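로봇·자동화 이야기 > 고장/안전

휴머노이드 통합 시험 중 오른손이 안 놓습니다 (전류 로그 있음)

손목부터부터
2020년 4월 30일
조회 512 · 댓글 9

안녕하세요, 눈팅만 하다가 처음 글 써봅니다. 저희 쪽에서 가정 내 작업용으로 휴머노이드 한 대를 굴리고 있는데요, 손은 Dermont 다섯 손가락짜리고 상위 제어는 Nedero 스택 씁니다. 증상이 좀 찝찝해서요.

물건을 쥐는 것까지는 잘 돼요. 근데 "놓기" 명령을 내리면 상태값은 open으로 바뀌는데 손가락이 그대로 물고 있습니다. 매번 그런 건 아니고, 파지 사이클 카운터가 3,935 찍힌 날 처음 봤고 그 뒤로 하루에 2번꼴로 나와요. 더 무서운 건 그 상태에서 다음 동작으로 그냥 넘어간다는 겁니다. 손에 뭘 쥔 채로 팔을 들어요;; 어제는 그렇게 문짝을 잡은 채로 뒷걸음질을 시작해서 제가 비상정지를 눌렀습니다. 다친 사람은 없고 문 경첩만 살짝 틀어졌어요.

재부팅하면 멀쩡해지니까 더 답답하네요. 비슷한 거 겪으신 분?

----------

dc24v
저 작년 7월에 똑같은 거 겪었어요ㅋㅋ 손가락 구동부 과열 보호 걸리면 명령은 받는데 출력이 막힙니다. 온도 로그 보셨어요?

----------

손목부터부터 (글쓴이)
네 온도는 제일 먼저 봤는데 평소랑 차이가 없어요. 전류는 이상합니다. 놓기 명령 직후에 잠깐 튀고 바로 0으로 떨어져요. 움직이려다가 포기하는 모양새랄까...

----------

야근하는서보
그럼 과열 아니고 통신 쪽 같은데요. 손목 커넥터 의심해보세요. 팔이 특정 각도로 꺾일 때만 그러지 않나요?

----------

dc24v
통신이면 상태값이 open으로 바뀌는 게 말이 안 되죠. 끊겼으면 타임아웃이 떠야지

----------

야근하는서보
아니 그 상태값이 실측인지 명령 에코인지부터 봐야죠. Nedero 쪽 기본 설정이 어떤지는 모르겠는데, 저희가 쓰던 드라이버는 명령값을 그대로 돌려줬어요. 그걸 실제 위치인 줄 알고 반년을 썼습니다. 지금 생각해도 등골이...

----------

Karkdale
원인도 원인인데 저는 순서가 잘못됐다고 봅니다. 손이 안 펴졌는데 보행으로 넘어가는 시퀀스면 손을 고쳐도 언젠가 또 사고 나요. 원인 잡힐 때까지 사람 있는 방에서는 돌리지 마세요. 문짝이라 다행이지 사람 팔이었으면 어쩔 뻔했습니까.

----------

dc24v
그건 좀 과한 듯요. 비상정지 들고 옆에 한 명 붙어 있으면 되지, 다 멈추면 재현은 언제 하나요. 간헐 고장은 돌려야 잡혀요.

----------

Karkdale
옆에 사람이 붙어 있었는데도 경첩이 틀어졌잖아요. 사람 반응 속도를 안전장치로 치면 안 됩니다. 재현은 보행 잠그고 팔만 돌려도 되고요.

----------

손목부터부터 (글쓴이)
두 분 말씀 다 이해돼요ㅠㅠ 일단 보행은 잠갔습니다. 그리고 야근하는서보님 말이 맞았어요! 설정 파일 까보니까 상태값이 명령 에코였습니다. 그러니까 open이라고 뜬 게 진짜 열렸다는 뜻이 아니었던 거죠. 와 이걸 이제 알았네...

시험 공간이랑 작업이 어떤 식인지 궁금해하실 것 같아서 두 장 올려요. 손잡이 달린 통 들기랑, 흰색 가전 앞에서 하는 작업입니다.

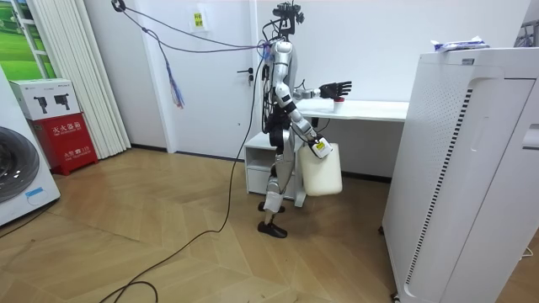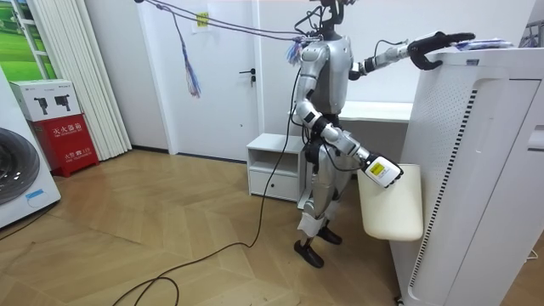 남은 문제는 손이 왜 안 펴지느냐인데, 오늘 손목 커버를 열어보니 커넥터 고정 클립 한쪽이 들떠 있더라고요. 손으로 살살 흔들면 전류가 뚝 떨어지는 게 보입니다. 근데 이게 유일한 원인인지는 아직 자신이 없어요. 클립 멀쩡하게 눌러놓고도 한 번 나왔거든요. 그래서 계획은 이렇습니다. 클립이랑 하네스는 Pasichnyk에 새로 주문 넣었고, 위치 피드백은 실측값으로 바꾸고, 손가락이 실제로 벌어진 게 확인 안 되면 다음 동작으로 못 넘어가게 조건을 걸려고요. 확인 실패하면 그 자리에서 정지하고 알람만 울리게요.

질문 하나만 더 드리자면, 정지할 때 손 전원을 끊는 게 나을까요 유지하는 게 나을까요? 끊으면 들고 있던 걸 떨어뜨릴 수도 있고, 유지하면 사람 손이 끼었을 때 못 빼잖아요. 이게 제일 고민입니다.

----------

야근하는서보
저는 유지파요. 무거운 거 들고 있다가 발등에 떨어지면 그것도 사고예요. 대신 손가락 토크 제한을 확 낮춰두세요.

----------

Karkdale
저는 반대입니다. 사람이 낄 가능성이 있는 작업이면 힘을 빼는 쪽이 먼저예요. 다만 Dermont 손이 전원을 끊었을 때 진짜 풀리는지, 기어 때문에 그대로 물고 있는지는 꼭 직접 확인하세요. 물고 있는 타입이면 지금 토론이 다 헛수고니까요. 스펀지 막대 같은 거 쥐여놓고 전원 내려보면 금방 압니다.

----------

손목부터부터 (글쓴이)
헉 그건 생각도 못 했네요. 하네스 오기 전에 그것부터 해보고 결과 댓글로 남길게요. 감사합니다!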